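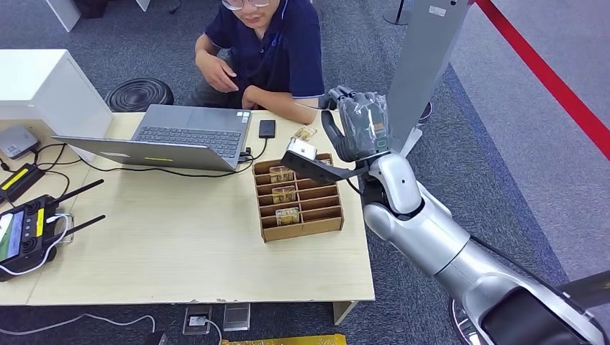

The tray-filling demo at the Kimach stand, with the laptop and handheld controller on the table.

Kimach brings its packing kit to the trade hall

Kimach is now taking orders for Sakari, a kit that teaches a robot arm to move small packets and boxes in and out of divided trays. It is aimed at pharmacies, spare parts counters and small mail order firms that still fill trays by hand. The first sets go out in April.

The kit is software, a handheld controller and two days of setting up on site. Buyers supply their own arm or hire one through Kimach. The demo ran on a plain wooden table with a cardboard tray, and Primo Caruso, who looks after sales, told us the tray was the same sort the firm uses in its own stockroom. Sakari does not need a special fixture, but the tray has to stay within reach and the compartments must be at least 30 mm wide. Anything narrower and the fingers will catch the walls.

Teaching a new tray is done with the controller. An operator steers the arm to the first and last compartments, saves both, and the software works out the rest of the grid. Caruso puts this at roughly 20 minutes for someone who has done it before. Changes to the order of filling are made on a laptop afterwards and do not mean teaching the tray again.

We asked about mixed packaging. Flat boxes are the easy case. Soft or shiny wrapping is harder, and Kimach recommends a trial with your own goods before you buy. The trial is free if you send the packets in, but you pay the return postage.

Morena Lo Presti has had an early set at the Gatti parts warehouse since last winter. Her team uses it for one shift, filling trays of seals and small bearings. "It is slower than our best packer and about level with the rest of us," she said. "The part I like is that I can leave it on through lunch." Her main complaint is the manual, which skips over what to do when a packet is dropped. Kimach says a new version is being written.

The software licence is £1634 a year for one arm. A second arm at the same address adds £613. Setting up is included in the first year, travel is not. Support is by phone and email in office hours, and there is no weekend cover at present.

A version for deeper crates, under the working name Pollo, is being tested and has no price yet. Readers who want a trial slot should write to the Kimach sales desk with the size of their tray and a sample packet.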